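Reading time: 1 min

Bunevlow household chores project: report to the Jomullow fund, September

Thank you again for your patience over the summer, which was a long one for all of us at Drernura. We have kept to the simulated bedroom, with its orange-topped dresser, and to the plainest chore we could think of, tidying up. 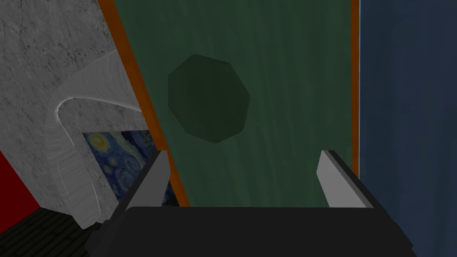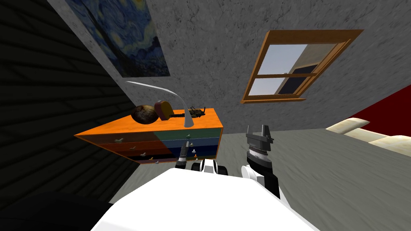
Can it do the chore yet?

Partly, and I'd like to be fair to it. Of 200 tidying attempts by Lo, our control program, 60 ended with everything where we wanted it, and we were really very pleased with those! The rest mostly failed on grasping, and small things beside a lamp are still much harder for Lo than a clear surface. I wouldn't trust it with my own bedroom, though I am fonder of it than I was in spring.

What we would like to do next

We have 1220 left in the computing budget and hope, with your agreement, to spend it on another 200 attempts with slower arm movements. Drawers can wait until the tidying is steadier. We will send the new results as soon as they are in.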